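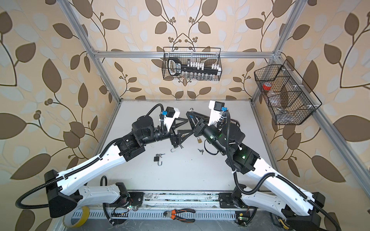 I think most of us should own fewer padlocks, and the ones we keep should have their keys labelled on the day they are bought. It sounds a small thing to hold an opinion on. I have come to it after years of looking after locks at home and on a shared allotment site in Udlow.

A padlock is cheap, so people buy another one when the key goes missing. The old lock goes in a drawer. Some months later the key comes to light and goes in a different drawer, with no note of what it opens. Do this a few times and you have a tin of keys you dare not throw out and locks you can't use.

In May I tipped mine out and tried every key in every lock. It took most of an evening. I had 3 locks with no key at all, and a good many keys that fitted nothing in the house. One said Sjöberg on the bow, and I have never owned a Sjöberg lock.

The usual answer is a combination lock. I don't agree. The dials get stiff outdoors, the numbers wear off, and a code shared between several people is soon known to everyone. We had one on the site gate, a Poltis, set to 443, and it was changed so often that people were locked out more than the thieves were. A key can at least be handed back.

The better answer is to buy locks in sets that share one key. Grastmont will do this if you ask at the counter, and I expect most locksmiths will. One key then does the shed, the side gate and the bike store. If you lose it you do have to replace the lot, and that is a fair objection. I would still choose it over the tin.

For locks you already have, use a paper tag and a pencil. Write where the lock lives. Put the spare on a separate ring and keep it indoors. If a lock has no key and you can't say what it was for, take it to the scrap metal bin. The same goes for keys that have been tried in everything and turn nothing.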